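**Neston hand gripper, second version**

The Neston is a gripper which you hold in your own hand. You do the task with it, the camera on the tool records what the fingers see, and later the same movement can be taught to a robot arm. No arm is needed in the room during the recording. The tool was designed by Jouko Miettinen at Tikkanen and is sold together with the Keltora software.

**What is in the box**

- Gripper body with trigger handle
- 2 fingers, mounted, with grip pads
- 1 extra pair of grip pads
- Camera holder (the camera is ordered separately, see Itside camera set)
- USB cable and hex key
- Printed guide, English and Finnish

Order number 2727. Weight without camera is 300 grams.

**Recording a task**

Fasten the camera first and check in Keltora that both fingers are visible in the preview. Press the trigger fully and let it go again, so that the software learns the open and the closed position. After this, every demonstration is started and stopped with the small button under your thumb.

Please move slower than you would with your bare hand. For soft goods we recommend to come near with the fingers open, to wait a short moment, and only then to close. Keltora uses this short wait to find where the grasp begins.

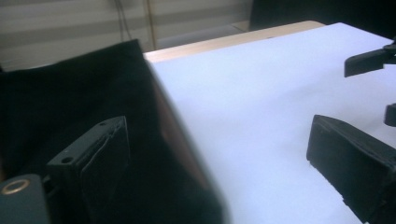 *Neston fingers open at a dark fabric item, view from the tool camera.*

Dark cloth is more difficult than it looks, as the fingers are black too and the edges between them can be hard to find. A white sheet on the table helps very much. If the preview is still too dark, raise the exposure in Keltora before the first demonstration and do not change it in the middle of a set. Mixed exposure is the most usual reason why a set must be recorded again.

**Grip pads**

The pads are a wearing part. Change both at the same time, also when only one has become worn. Clean them with a damp cloth, never with solvent.

**Remote control**

The same fingers fit to the Itside arm adapter. With the adapter you can drive the arm from a distance and record in the same file format, so hand demonstrations and remote demonstrations can be used in one set. Adapter firmware must be version 11 or newer.

**Questions before ordering**

Marjatta Kuusisto answers in English and Finnish. Please write which camera you have and what kind of objects you wish to grasp.

Page updated 7 November 2019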